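Visits > Reports > Jirnasance workshop, open day

Reading time: 4 minutes

I went in April to the open day of Jirnasance, a small workshop in the old Fothergill building behind the goods station. I work in packaging and not in robotics, so please excuse me if some words are not the right ones. I was mostly curious how a person can show a job to a robot without writing a program.

Our group was small and we could stand close to the tables. In the first room there was a short talk. The company does not write down each movement. An operator leads the arms through the task by remote control, the arms follow, and everything is recorded. When there are enough recordings, a program learns from them. For an easy task they begin with 100 recordings. For the task with the strap and the stand they want 1,000, and they were still far from it when we came.

This task is part of a project with the name Farkura. The pair of arms is called Stevo by everyone in the workshop, also in the printed leaflet. The robot must handle a thin yellow strap at a black metal stand which has a row of slots. For my own hands it would be nothing. For two grippers it is a lot of small decisions: which hand takes the strap, which hand stays at the stand, and when one of them may let go. 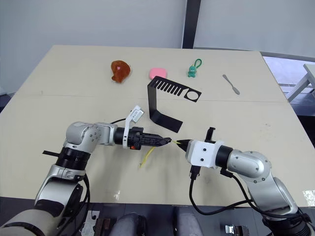
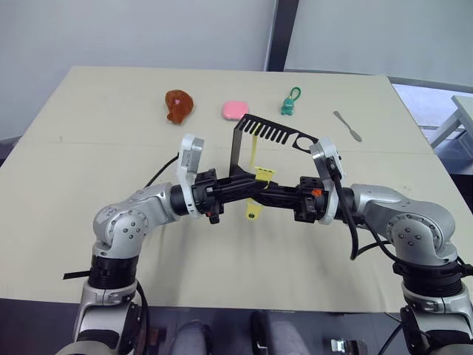
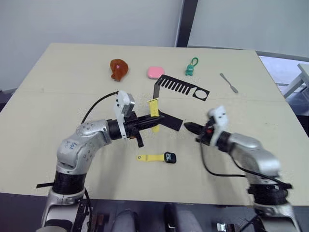

Stevo at the strap task. The slotted stand and the four small objects at the back of the table are in all three photographs.

I asked if the operator feels the weight of the strap. The answer was no, he must judge everything with the eyes, and therefore new operators are slow in the first weeks. They also train for 20 minutes and then make a pause, as the attention goes down quickly. I tried the controls myself on another table, with a foam cube. I closed the gripper too early two times and pushed the cube away. The third time I had it, but I would not want my recording to be used for teaching.

One thing I did not expect is that a recording with a small mistake is sometimes kept, if the operator corrects it well. The robot should also see how one comes back from a bad position. We did not have time to discuss how they choose which ones to keep.

In the last room there was coffee and a shelf with old grippers which one could take in the hand. The entrance is from the yard side, and the bell is quite hard to find. The tour is free, but it is necessary to write to them before, because the groups are small.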